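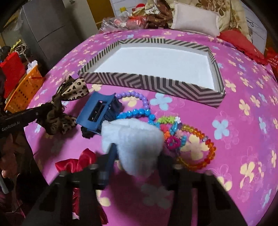 Muton is a plain-text word list of household and small-goods terms, built for spell checkers and inventory software. Version 2 merges the older Jotum list and drops its duplicate plurals. Each entry has a headword, a part of speech and one category code. Color terms that name a mix, such as the magenta-pink of the bedspread, are stored with a hyphen and filed under the first color. Pattern terms (chevron, floral, stripe) have their own code, PT.

Home | Files | Format | Changes | Contact

Format

UTF-8, tab-separated, one entry per line. Headwords are lowercase except for proper names. Lines never exceed 80 characters. There are 6 category codes, listed in codes.txt.

Known problems

- "Bracelet" and "bangle" share a code in Muton but had separate codes in Jotum.
- British spellings were removed in June. A few remain in the textile section.
- The Azimi import script reads the header line as an entry. Delete it first.

Maintained by Evangelia Makris. Free to use with credit.

Comments

brusier: Line endings are still CRLF in codes.txt. Can this be fixed?

E. Makris: Fixed in the current file.

tabstop: "Pillowcase" is listed as both one word and two. Which one is preferred?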